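Brirkatholm Community Reading Project
Progress report to the Nedelcu Fund
26th January

We're very happy to send you this second report, and there is a lot to tell! The short version is that the reading rooms are open, the books are moving, and we are a little behind on the audio recordings. Spending is in line with the budget you approved, apart from one change explained under Money.

Reading rooms

Both rooms now keep regular hours. The one at the Mikik building opened first and filled up faster than we had planned for, mostly with parents who come straight from school pickup and stay until supper. The room at the old ferry office took longer. The heating had to be replaced and the floor by the back door was softer than anyone liked. It's warm and dry now, and the window seats (which we nearly cut to save money) are the first places to go every afternoon.

We had hoped to open the ferry office in the evenings too. That will have to wait until the outside lights are in, and the electrician has given us a slot later in the spring.

Books and lending

The collection stands at about 600 titles. Picture books and large print are borrowed most, and the local history shelf has been a lovely surprise. People keep bringing in things to add to it, including a set of harbor tide tables with notes in the margins that we are having rebound. Lending runs on Clastero, the catalog system we described in our application. Staff picked it up quickly. The reminder messages went out in the wrong language for the first couple of weeks, which caused some confusion and a few funny phone calls, but that has been fixed.
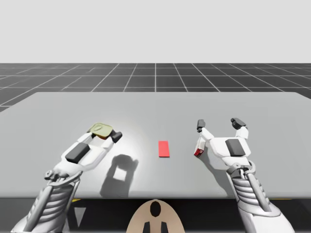

Returns are good. Most late books come back once a reminder goes out, and we have decided to stay with no fines for the rest of the grant period. Families told us plainly that fines had kept them away from libraries in the past, so we would rather lose the odd paperback.

Reading aloud

The story hour for under-fives is full every week. The adult group is smaller and very loyal, and has just finished a long sea novel that half of them loved and the other half complained about with great energy. They want something shorter next!

Audio recordings are where we have slipped. We planned to have 5 local stories recorded by now and have finished 2. The room we were using picks up traffic noise, so we are moving the sessions to the ferry office, where the walls are thick.

Money

The heating cost more than the quote. We covered the difference from the furniture line and bought secondhand shelving, which looks good and is sturdier than what we had picked out. We would like your agreement to record this as a transfer between lines. The full accounts are attached.

Next steps

Finish the recordings, get the outside lights in, and start the book box route to the farms north of town. We'd love to have you visit once the evening hours begin.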